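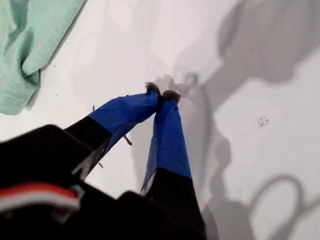

So your whiteboard has gone gray and streaky. Mine did too, and I fixed it in 12 minutes! Start with a dry cloth and get the loose dust off. Next, rub a little alcohol over the old marker, working from the top down — small patches are easier. For really stubborn lines, I scribble over them with a fresh marker and wipe right away. Rinse with plain water, dry it well, and leave it overnight before you write on it again.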